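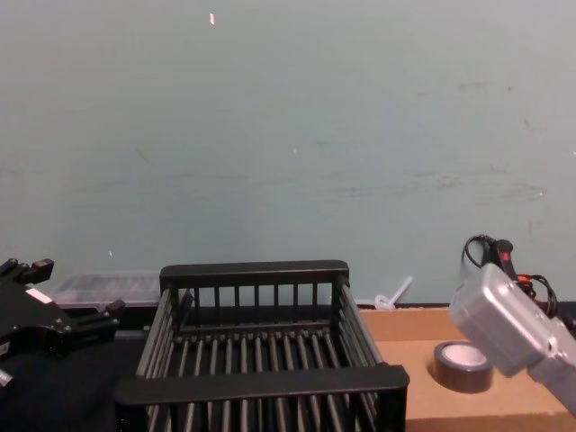

Tuesday, August 29, 2023

Got in before Paula and had the bench to myself until 10. Tape and basket task again. Ran through the startup checks, homed both arms, then went straight to the planner logs from last night because I already knew I wouldn't like them.

The overnight replay went through 100 saved starts in simulation and the planner gave up on 37 of them. Most were the same complaint: no collision-free path for the right arm into the basket. Looked at the collision mesh and found the basket is still modelled as a solid block with a hollow on top, from when Tudor set it up for the Bramer bin. The real one is bars all the way round. The block is also too tall, so any approach with the wrist low gets thrown out before the solver even tries it. Rebuilt the mesh as five thin slabs, floor and four sides, and brought the rim down to where the calipers say it should be. Didn't bother with individual bars. The fingers are too fat to go between them anyway and it would only slow the checker down.

Replayed the failures after that and most of them solved. The leftovers are all starts where the left arm is parked too far in and the planner treats it as fixed furniture. It should be allowed to ask the left arm to back off. Wrote that up as a ticket for Tudor.

Perception is the bigger headache. The segmenter likes a dark roll on cardboard, no trouble, good clean edge. Inside the basket it falls apart. The stripes from the bars go across everything and it cuts a roll into pieces, then the pose fit picks the biggest piece and calls that the centre. On the white roll the estimate jumped sideways every few updates with nothing moving. I put a median filter on the pose and that calmed it, but it adds lag and I don't love it. Ivone thinks we should fit a ring directly to the depth points and skip the mask. She may be right. She sent me her branch and it doesn't build on this machine, something about the Clelter driver headers.

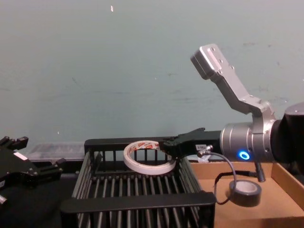 Spent most of the afternoon on the approach controller after that. The handoff from the planned path to the servo loop had a small kick in it, which I had been blaming on the gains for two days. It was the timestamps. The pose message was stamped when it was published, when it should carry the capture time, so the servo was correcting toward where it thought the roll was a moment ago. Changed two lines in the bridge node. The commanded velocity plot is smooth through the handoff now. Annoyed with myself, a bit.

Esperanza rang from Handthorpe to ask if the logging format is settled. Told her no, end of the week. She wants gripper width and wrist force in the same file as the joint states, and that's fair enough, but the force topic comes in at a different rate and I don't want to resample it quietly and have someone trip over it later. I'll store it raw with its own clock column.

Relu asked at lunch whether we are dropping the Marquez planner. I said not yet – the mesh was our fault, and it deserves another run with decent geometry.

For tomorrow: get Ivone's branch to build, rerun the full set of starts overnight with the new mesh, write a proper test for the capture stamp so it can't slip back. Also ask Paula where the spare calibration board went. Left at 6, rain all the way home.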